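Hand-held grippers teach robot to pick up awkward household items

A research team at Werkine has trained a robot arm to pick up bathroom and kitchen items using recordings made by people with a hand-held gripper, and says the method cuts out much of the slow work of steering a robot by remote control.

The project, called Tristetti, was set up to deal with objects that have no obvious place to grab. Racks, baskets and shelves with holes in them are a known problem for robot arms, which often close their fingers on a gap or push the item across the table.

In the usual approach, a person guides the robot through each task while its movements are stored. The Werkine group instead gave people a two-fingered tool with a camera on it and asked them to do the tasks by hand. The robot has the same fingers and the same camera position, so what it sees when it works is close to what it saw in training.

The team collected 3000 recordings between January and April. After checking, 1648 were kept. The rest were dropped, mostly where the tool had been moved too fast for its path to be worked out from the video.

Lwazi Shabalala, who leads the project, said the sorting had mattered more than the total. A first version trained on 2000 unchecked recordings did worse than one trained on 800 checked ones, and the group changed its plans as a result.

"We had been telling people to get through as many as they could in an hour," Shabalala said. "Now we ask them to slow down near the object and to come at it from a different side each time."

The trained system was then tried on items it had not met before. It lifted most of them at the first or second attempt, according to the team. Thin rims gave the best results. Flat items lying close to the table were harder — the fingers tended to stop too high and close on nothing.

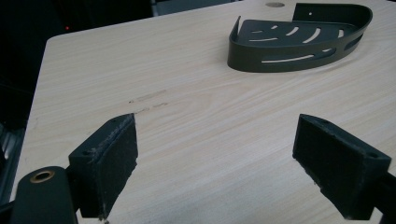 Gholamreza Alipour, who ran the tests, said dark items were also a weak point, as the system sometimes misjudged where the edge of the object ended and its shadow began. Adding recordings made in dimmer rooms helped, but did not remove the fault.

The grip pads are another open question. They wear with use, and the group does not yet know how far a change in the pad affects what the robot has learned. Alipour is repeating part of the work with new pads to find out.

Restaswood, a maker of storage fittings, paid for part of the project. The recordings will be shared with other research groups once the checks are finished. A second round, on opening drawers and cupboard doors, is being prepared under the name Rai.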